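I met I-hsuan Chung at the Indley library, in the little room behind local history where the radiator knocks. She had a tote bag full of photocopies and a sandwich she never got to, and for the first ten minutes she interviewed me. Had I ever complained about anything officially? (Yes, a parking ticket.) Did I read the reply? (Not really.) Did I keep it? (No!)

"See, I would have wanted that letter," she said, and I believe she meant it.

Her new book, *The Small Hearing*, is a history of small claims court as seen by the people who lose in it. I'd expected something dry and got a book I read in two evenings, with my feet on the dog. She spent years going through files from the county courthouse in Firevitz, and she has a gift for the detail you'd skip if you were hurrying. A landlord who billed for a doorbell. Two brothers suing each other over a boat trailer, both of them representing themselves, both of them quoting their mother.

I asked why she'd gone with the losers.

"Because the winners don't write anything down," she said. "If you win, you go home. If you lose, you write to the clerk, and then you write to the judge, and then you write to the newspaper. I had 400 letters by the end, and I'd say the best writing in the book is in there. I just had to stay out of the way."

She started out as a contracts lawyer, and hated it, and liked the people. The firm was called Ko, in a building she describes as "mostly elevator," and she did vendor agreements all day. What turned her around was a favor. A neighbor had been taken to small claims over a fence and asked her to come along and sit in the back row.

"I had been practicing law and I had never been in that room. I didn't know where to stand! The neighbor did fine, she had her folder, she had her photographs. I was the one who got told to take my coat off the railing."

She went back the next week on her own, and kept going back.

A big part of the book is about forms, and I told her I'd braced myself for that chapter. She laughed. She'd braced herself too, she said, and rewrote it more than any other. The old Firevitz claim form had a box headed "State your claim plainly," and it was tiny, and people wrote up the margins and around the corner and onto the back. Later the form was redesigned and the box got bigger, but the heading changed to something with the word "particulars" in it.

"And the answers get worse," she said. "They get stiff. People start writing the way they think a lawyer would. You have someone who was so clear about her washing machine in one filing, and then on the new form it's 'the said appliance.' It breaks my heart a bit, the said appliance."

I wondered whether she thought the court had failed these people. She took her time with that one - I could hear the radiator - and then she said no, not most of them. Plenty of them should have lost. What bothered her was how seldom anyone told them why. In the years she covers, a typical decision was one line long, and the longest she found ran to 97 words.

"I counted it twice. I was so excited. It's about a piano, and the judge explains what a deposit is, very patiently, and the man who lost wrote back to say thank you. He's the only one who did."

We talked about online hearings, which she covers in a last chapter that I wanted to be longer. She's less gloomy on the subject than I am. People with small kids can show up now, people who work nights can show up. But she misses the hallway, where (in her telling) half the cases used to get settled by two people who'd run out of ways to avoid each other. 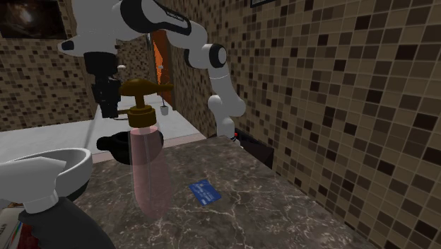
*Gilum Review of Books, vol. 2, p. 2*

I asked what the lawyers she used to work with make of the book. "One of them told me it was very readable," she said, "and I've been trying to work out how he meant it."

The reviews have been kind, mostly. One complained that she takes the letter writers at their word, and she brought that up herself before I could. She says she checked what could be checked, and where the file contradicted the letter she says so in the notes. She does admit to a soft spot for a man who sued a dry cleaner every June over the same suit.

"He had a theory of damages," she said. "It was a terrible theory. But it was consistent, and he cited himself."

The next project is about court interpreters, and she was cagey on the details, apart from saying she's learning a lot about overtime. She's still sorting out which records she can get at, and the courthouse basement is closed to readers while they move the shelving. In the meantime she's teaching an evening class on how to read a judgment. It's open to anyone, and she says the best student so far is a retired bus driver who underlines everything in green.

Then the librarian put her head in about the room, and we packed up the photocopies. I-hsuan offered me half the sandwich on the stairs. *The Small Hearing* is out on 15th September, and the library already has a waiting list for it.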